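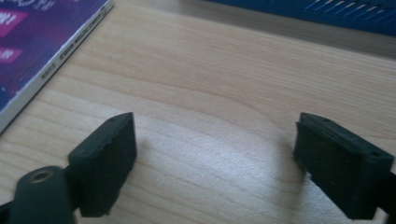

Can a machine clear a table and put things back on a shelf yet?

Under supervision and with familiar items, it can do part of the job, and a person still has to finish it.

Household and Shop Floor Automation Group
Minutes of the meeting held at Dromine, 17 November 2020

1. Minutes of the previous meeting
The August minutes were approved with one correction. Under item 4, "shelf facing" should read "shelf restocking."

2. Matters arising
The Nirnbridge store has agreed to let the group use its back aisle outside opening hours. Insurance paperwork is still with Fraser. The request for a second work table was withdrawn.

3. Clearing and tidying
The group went over the summer log of table-clearing attempts. The log holds 2,399 attempts, of which 646 needed a person to step in. Most of those involved flat items: paperbacks, magazines, envelopes, and place mats. A thin item lying flat on a table gives two fingertips very little to close on. Sliding it to the table edge first works better but adds up to 5 seconds, and the item sometimes goes over.

Boxes and cups were handled well. Bags were not. It was asked whether soft bags should be dropped from the list. The view of the meeting was that a household robot that can't pick up a bag isn't much use to a household, so bags stay in.

Glare on polished tabletops was raised again. Members disagreed on whether this is a lighting problem or a software problem. Left open.

4. Shop floor
Trelta reported on restocking. Cartons of one size can be moved from cart to shelf without help. Mixed cartons still need someone standing by, and staff at the store said that standing by takes as long as doing the work. Pulling older stock to the front has not been tried.

Floor cleaning was discussed briefly. Machines already do this in larger stores and the group sees no reason to spend time on it.

5. Fingertips
Rubber pads hold better than bare plastic on glossy covers, but the front surfaces wear. There is no agreed point for changing them. Fraser will write a one-page replacement guide – with a simple pull test – and send it out before the next meeting.

6. What we tell people
Several inquiries have come in asking when a machine will do the dishes, fold laundry, or tidy a child's room. It was agreed that replies should stick to chores we have tried and give the share that needed help. No dates will be given. A proposal to post clips of the best attempts was voted down, 5 to 3.

7. Actions
Fraser: insurance paperwork; pad replacement guide.
Trelta: repeat the mixed carton runs with the lower shelf included.
Dromine: sort the log by item type and mark flat items separately.
Nirnbridge: confirm back aisle hours in writing.

8. Any other business
The key to the storage cabinet has been found. Please return it to the hook after use.

Next meeting to be held at Nirnbridge – date to be confirmed by email.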